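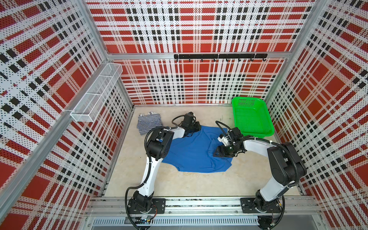

Home Contents Previous Next Glossary

Chapter 10
Showing the Robot What to Do

10 min read

A robot arm can be given a task in several ways. The oldest is to write the motion down as a list of positions. An engineer decides where the gripper should be at each step, types in the numbers, and the arm repeats them. This works well when the part is rigid and always arrives in the same place. It works badly with a shirt. Cloth never lands the same way twice, and a position that put the gripper on a sleeve the first time will put it on bare table the next.

The methods in this chapter start from a person who already knows how to do the job. The person performs it with the robot's own arms, and the robot's computer records what happened. One complete recording, from the starting position to the finished task, is called a demonstration. A collection of them is a demonstration set.

Two ways of giving a demonstration are in common use.

In hand guiding, the operator takes hold of the arm and moves it. The motors are set so that they support the arm's weight but do not resist being pushed. Hand guiding is easy to learn and needs no extra equipment. Its weak point is two-armed work. An operator with one hand on each arm has no hand left for opening and closing the grippers, and the operator's own body often blocks the view of the cameras.

In remote control, also called teleoperation, the operator stands or sits away from the arms and moves a separate set of controls. These may be a pair of smaller arms with the same joints as the working arms, or handheld controllers tracked in space. The working arms follow. The operator sees the cloth directly or on a screen, and the recording has no human hands in it.

Most of this chapter uses laundry folding on a two-armed station, following a project at Pristance, a small company that builds handling equipment for commercial laundries. Nneka Olatunji ran the station and Dexter Crenshaw gave most of the demonstrations. They began in September with hand guiding and changed to remote control after 2 weeks. Their final set held 1539 demonstrations, of which the first 500 were later thrown out - the operators had still been learning, and the pauses and second tries were being copied by the robot along with the folds.

That result raises the questions the rest of the chapter deals with. Section 10.1 covers what is stored in a demonstration: joint angles, gripper openings, camera views, and the timing that ties them together. Section 10.2 compares control devices. Section 10.3 is on operator practice, and on when a failed attempt should be kept. Section 10.4 looks at how the starting position of the garment should be varied from one recording to the next.

Readers who have not worked through joint angles and gripper coordinates should go back to Chapter 2 first.

Key terms: demonstration, demonstration set, hand guiding, teleoperation, operator

3 comments Share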